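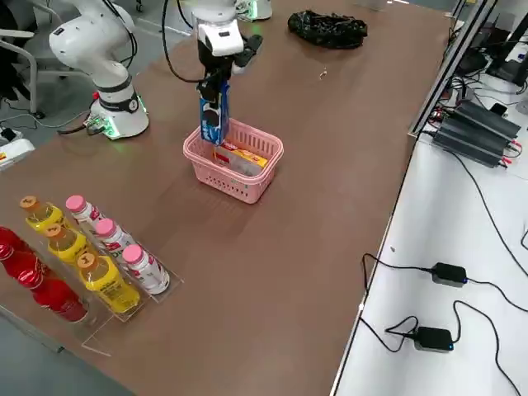

*Blue cookie box on its way into the pink basket.*

## Finding a donor in the Plorncombe blood bank cards

Quick version, I get asked this a lot. The old Plorncombe blood bank kept one index card per donor. 3000 cards, 2917 scanned so far. The rest are still paper only.

**Before you start**

- Full name, plus maiden name if there was one
- Rough decade
- Home town. Bornum people are filed seperately, drawer at the end

**Steps**

1. Open the Hirnetti index (the reading room PCs have it, no login).
2. Search last name only. First names are a mess – half are just initials.
3. Write down the card number AND the box number. There are 29 boxes and the card numbers start over in each one.
4. Open the scan. Blood type is top right, donation dates down the left. A red "P" means plasma, no letter means whole blood.
5. Check the back. Second image, easy to miss. Address changes and doctor's notes are usually there.

No match? Try the spelling wrong on purpose. Dubey shows up as Duby, Dubay and once as Dewby. Still nothing, fill in a paper request slip at the desk. Allow a week.

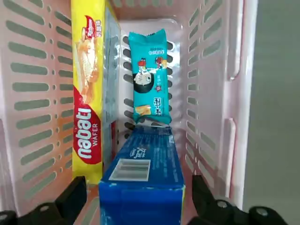
*Nabati wafer box, upright against the side of the basket.*

**Reading the dates**

Day first, then month, on the early cards. Later ones flip to month first. The switch is in October, box 23 – anything before that, read it the old way.

**Copies**

Print or email, both fine. Donors who may still be living are blacked out, and the desk can't lift that for you unless your the donor.

Cite it as: Plorncombe donor cards, box number, card number, front or back.

Updated 27th January. Box list is next.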